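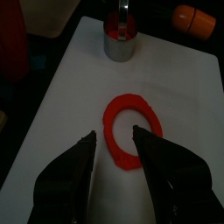 Red dough, rings and cutters: a thread

Leonora Panganiban
Friday, June 8, 2018

1/
Red batch, white board, steel cutter. The ring has an open centre and a band of very uneven width: heavy on the left and along the bottom, thin at the upper right. Outer edge lumpy. I want to talk about uneven rings, and then about dough in general.

2/
A ring is two outlines, an outer and an inner. If the two centres don't coincide, one side of the band gains exactly what the opposite side loses. Most of what people call a bad cutter is an off-centre hole.

3/
You can check this with a ruler. Measure the band at its widest point, then directly opposite. If the sum stays much the same wherever you measure across the ring, the hole has wandered. If the sum changes, the shape itself has been squashed or stretched. Oval rings are usually a bit of both.

4/
Cut the hole first, while the sheet is still large and its own weight holds it down. Outer edge second. Doing it the other way leaves you pressing into a small disc that slides about.

5/
Ragged outer edges have several causes and they look alike. Dough too stiff, dough too soft, a twist of the cutter before it has gone all the way through, or the trimmings being pulled away upwards. Peel them off sideways, low to the board.

6/
Straight down, stop, quarter turn, straight up. The turn belongs at the bottom of the stroke. I have said this to so many seven-year-olds that I now say it when cutting scones.

7/
Recipe, as several people asked in February and I sent them all an old one with the wrong salt in it. Sorry.

400 g plain flour
200 g fine salt
4 tsp cream of tartar
4 tbsp sunflower oil
800 ml water
colouring

8/
Yes, 800 ml. It looks like soup for the first few minutes. Everything goes in one pan over a low heat and you stir until it leaves the sides. The last stage is quick and hard on the wrist. Tip it out, leave it until you can handle it, knead until smooth.

9/
Colouring goes in with the water. Kneading it in afterwards gives you marbling and red hands. Paste gives a stronger red than the liquid bottles, which tend to stop at salmon however much you add.

10/
Reds from my paste come out on the orange side once the oil is in. A very small amount of blue pulls it back. Very small means the end of a cocktail stick. Past that you have brown, and there is no route back from brown.

11/
Fine salt only. Coarse salt doesn't fully dissolve, and the grains tear the edge as the cutter goes through. The old recipe said "sea salt", which was my error and had been there for years.

12/
Rolling. Two strips of wood the same thickness, one each side of the dough, rolling pin running on both. Mine are 6 mm. Without strips the sheet comes out thinner wherever you lean, and for most people that is the side of the writing hand.

13/
Six millimetres suits rings. Thinner than that and the band stretches when lifted. Thicker and the walls bulge as the cutter goes down, so the top edge ends up smaller than the bottom one.

14/
Boards. Smooth, plain, pale. White shows every crumb of the previous colour, so you clean it properly between batches. Wood holds colour in the grain. Braulio Beltrán uses a sheet of baking parchment taken over whatever table he's given and gets perfectly good results, though it creeps.

15/
Don't flour the board. A film of oil wiped on and wiped off again is plenty. Flour works its way into the underside and you get a pale skin that cracks at the next rolling.

16/
Cutters. I prefer plain steel cylinders with a strip handle across the top. You press on the rim with the palm and keep the handle for lifting. Pressing on the handle itself concentrates the load in the middle and a light cutter will flex.

17/
Check the seam too, on any cutter that has one. An overlapped seam leaves a small notch in every piece, always in the same place. Once you have seen it you can't stop seeing it. Turn the seam to wherever you intend to make a join and it vanishes.

18/
If the dough stays up inside the cutter, there's a vacuum behind it. Lift one side very slightly first to let the air in. Poking it out from above dents the face.

19/
Moving a ring. Don't pick it up by the band. Slide a thin palette knife under the whole of it, or leave it where it is and clear away everything round it. The second option is underrated.

20/
Rescuing one. If the hole is off centre by a little, push the thick side outwards from the inside with a fingertip, in several small moves. If it's off by a lot, ball it up and roll again. Repairs with added dough always show as a line.

21/
Noemí Escobedo disagrees with me on the above and joins with a damp brush. Her joins are better than mine. They still show.

22/
Storage. Airtight tub, film pressed on to the surface, cool cupboard. The fridge makes it sweat and then the outside goes slimy. Kept in the cupboard my last red lasted 47 days before the texture went. The green is still going.

23/
When it starts to crumble at the edges, knead in a teaspoon of oil. When it is sticky, leave it open on the board for a quarter of an hour before adding any flour. Each spoonful of flour shortens its life.

24/
Drying rings to keep. Uncooked salt dough is better for this. Cooked dough shrinks as it dries, and an uneven band shrinks unevenly: the thin section goes first and cracks while the thick section is still soft. If the band is lopsided, don't bother.

25/
Safety note, and please don't skip it. The salt content is high. It isn't food, and it can make a dog seriously ill in small amounts. Lids on, tubs up high. If a dog eats some, ring the vet.

26/
Quantities for groups. One batch does six children comfortably, eight if you are strict about colours. Two half batches in separate pans are easier to stir than a double in a big one. I tried a double once and the middle never cooked.

27/
Replies so far, in one go. Estrella: yes, gluten-free flour works, but use rice flour and expect shorter, crumblier edges. Abundio: no, glitter. No.

28/
Also asked: can you skip the cream of tartar? You can, and the dough will be grainier and go off sooner. Two tablespoons of lemon juice is a fair substitute. Take the same amount off the water.

29/
Next batch is yellow, same 6 mm strips, hole cut first. I'll measure the band at four points and post the figures under this one.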